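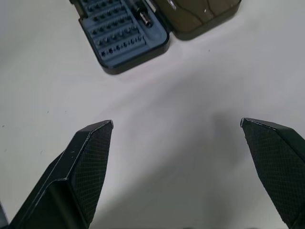 Articles > Bags & Carry > Field Papers

4.2 What riders did with the side pocket

I'll start with the part that surprised me most. We gave the Calitico commuter pack to 40 people who already rode to work, and I was sure the laptop sleeve would get all the comments. Nope! It was the side pocket, over and over (Irina Toma, who coded the diaries with me, had a whole separate sheet for it by March). People put water bottles in it, then umbrellas, then lunch, and after that they wanted it bigger.

Figure 3 plots how often each pocket was opened per ride, taken from the diaries. The side pocket sits well above the rest for the first 5 weeks and then drops. I think that drop is mostly habit. Riders told us they'd started packing at home so they wouldn't have to dig for things at the office door, and the ones with a longer ride said it more than anyone.

Figure 3. Pocket openings per ride, by week, Calitico pack. Diary data; rides under ten minutes left out.

We ran the same diary with the Stunier roll-top, which has no side pocket at all, and 6 of those riders clipped a pouch to the shoulder strap by themselves. I love that result, but I don't want to lean on it too hard. They were friends with each other, and King-fai Ko pointed out that one of them probably started it and the others copied her. Fair enough.

The strap scores were duller. Both packs came out comfortable on flat routes and a bit less so on hills, and the chest clip made no difference we could find in 1,000 logged rides. Domnica Roman thinks our comfort question was too vague, and reading it again I'd have to agree (we asked how the bag "felt," and several people wrote about the color). Section 4.3 uses her reworded version, with the same riders and the same two packs.

Filed under: Backpacks, Commuting, User Studies
12 shares | 3 comments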